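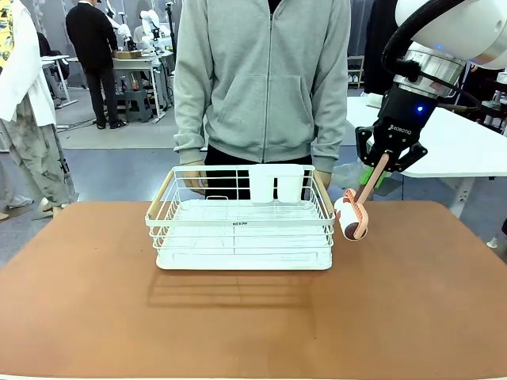 The dish rack and the lint roller. By Liliana Ruggiero.

Twenty minutes till the van. Less if the driver was early and he sounded like a man who came early.

Dora had the rack in one hand and the roller in the other and no box for either. The boxes were gone. All of them, taped up and marked KITCHEN in Paul's square capitals, even the one with the towels. Even the one with her coat in it, probably.

Where does a dish rack go. It goes with the dishes. The dishes were at the bottom, under the iron, under the good pan, under three years of Neridel catalogs he wouldn't throw out.

She put it down on the table. Picked it up again. White wire, wooden handles. They'd bought it the week they moved into 218, when they had two plates and ate off them standing up. It was the first thing they agreed on. The curtains took untill spring.

"Is that coming?" Paul, from the hall.

"Is what coming?"

"Whatever you've got."

He couldn't even see her. He just knew she'd be holding something.

She rolled her sleeve with the lint roller. Then the other sleeve. Cat hair, still, and the cat had been at her sister's since Thursday. She rolled the front of her sweater, the seat of the chair, the chair's back. Tore off the sheet. Rolled again. There was a deposit on this place, 700 dollars, and the woman from Kaplan was going to walk through it with a clipboard, and Dora had decided somewhere around breakfast that hair was how you lost a deposit.

Knock at the door. Not the driver. The guy from downstairs wanting his ladder.
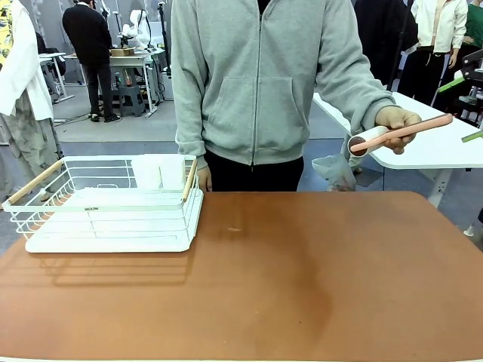 Maximiliano Yáñez read that far and wrote to me that the rack should go last, always last, because somebody will want a cup of coffee at the very end and then where do you put the cup. He's moved more than I have. I left Dora's kitchen as it was but I gave her the coffee.

So. Coffee. Paul made it in the saucepan and they drank from the two cups nobody had packed, and rinsed them, and stood them in the rack, and now the rack couldn't go anywhere becuase it was in use.

"You did that on purpose," he said.

"You made the coffee."

He laughed. First time in days. He leaned on the counter and looked at the light place on the wall where the calendar used to be – the free one, from Hovosance, with the bridges.

"We could leave it," he said. "The rack. For the next people."

"No."

"It's a dish rack, Dor."

"I know what it is."

Horn outside. Early, of course he was early. Paul went down to hold the door and she could hear him on the stairs, two at a time, then the driver's voice, something about the meter.

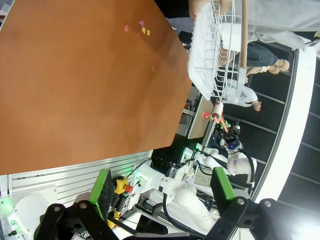 Lists were Paul's department. One list for the van, one for the bank, one for things to ask her and then, when he lost his nerve, not ask her. He wrote them on anything square. There were some on the table that morning, pink and yellow, most of them bunched up together and one off by itself, so near the color of the wood that she nearly missed it. Pale orange. She peeled it up with a fingernail.

Do you want to come, it said. And under that, smaller, you can still say no.

She read it with her coat not on, her coat being in a box. Feet on the stairs, two sets. She stuck the paper to the roller. Rolled over it once so it wouldn't fall off.

Then she dried the cups on her sleeve, pushed one in each pocket and took the rack by its handles.

"That's coming?" Paul said, in the doorway, out of breath.

"Get the roller," she said. "Mind what's on it."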